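Cómo reparar una junta de silicona entre la encimera y la pared

La junta entre encimera y pared trabaja más de lo que parece. La encimera se mueve con los cambios de humedad y con la carga, la pared no, y el cordón absorbe la diferencia. Cuando se despega de uno de los dos lados, el agua entra por capilaridad y el canto del tablero se hincha. Añadir silicona nueva sobre la vieja no resuelve nada: la silicona curada no admite adherencia, ni siquiera de otra silicona del mismo fabricante. Hay que retirar todo el cordón.

Material

Cúter de hoja segmentada y rascador de plástico. Disolvente específico para restos de silicona. Alcohol isopropílico y paños que no suelten pelusa. Cinta de carrocero. Fondo de junta de espuma de polietileno, si la holgura lo exige. Un cartucho de silicona neutra con fungicida; yo utilizo Prenier sanitaria, en formato de 295 ml, pero sirve cualquier neutra de calidad equivalente. La silicona acética (la que huele a vinagre) queda descartada sobre mármol, caliza y metales sin proteger.

Retirada del cordón antiguo

Se corta primero por el lado de la pared, con la hoja casi paralela al alicatado, y después por el lado de la encimera, con la hoja tumbada. El cordón debería salir en tiras largas. Si se rompe cada pocos centímetros, lo más probable es que no sea silicona, sino masilla acrílica; en ese caso se ablanda con agua templada y se rasca.

Los restos se cubren con el disolvente durante 30 minutos y se retiran con el rascador de plástico. En encimeras laminadas conviene probar antes en una zona oculta, por ejemplo bajo el borde del fregadero. El rascador metálico raya el laminado y también algunos porcelánicos pulidos.

Si hay moho en el fondo de la junta, se aplica un limpiador fungicida, se aclara y se deja secar hasta el día siguiente. Nunca se mezcla lejía con otro producto de limpieza. La última pasada se da con alcohol isopropílico, cambiando de paño a menudo.

Relleno y encintado

Con holguras de más de 4 mm se introduce el fondo de junta a presión, con una espátula roma, dejando libre una profundidad próxima a la mitad del ancho. El fondo evita que la silicona se adhiera por tres caras, causa habitual de que el cordón se rasgue por el centro.

La cinta se coloca en dos líneas paralelas, una en la pared y otra en la encimera, con la misma separación en todo el tramo. En los rincones se corta a inglete.

Aplicación

La boquilla se corta a 45 grados, con una abertura algo menor que la junta. La pistola avanza a velocidad constante y se libera el gatillo antes de llegar al final, porque el cartucho sigue expulsando producto. Se trabaja por tramos que puedan alisarse antes de que se forme piel, cosa que en verano ocurre bastante más deprisa.

El alisado se hace con espátula perfilada, de una sola pasada, pulverizando antes agua con una gota de jabón neutro. La cinta se retira inmediatamente después, tirando hacia fuera del cordón. Si queda un reborde, se repasa muy ligeramente con la espátula mojada.

Curado

La silicona neutra cura entre 2 y 3 mm de espesor al día en condiciones normales. Hasta que complete el curado no se moja la junta ni se apoya peso en el borde de la encimera. Una cocina cerrada y seca retrasa el proceso, ya que el producto necesita la humedad del aire.

Comentarios

Irkorard
¿Sirve el mismo procedimiento para el plato de ducha? El mío flexa un poco al pisarlo.

Borghild Bråten
Sí, pero con el plato cargado mientras se aplica y se cura, para que la junta quede abierta al máximo. Si la flexión es apreciable, primero hay que corregir el apoyo.

Haugland
Lo hice en julio y se me formó piel antes de terminar de alisar. Volví a cortarlo todo y repetí a las siete de la mañana, por tramos cortos. Mucho mejor.

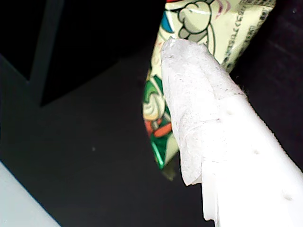
Borghild Bråten
Con calor ayuda también guardar el cartucho en un sitio fresco la noche anterior, sin meterlo en la nevera. Y la boquilla, tapada en cada pausa.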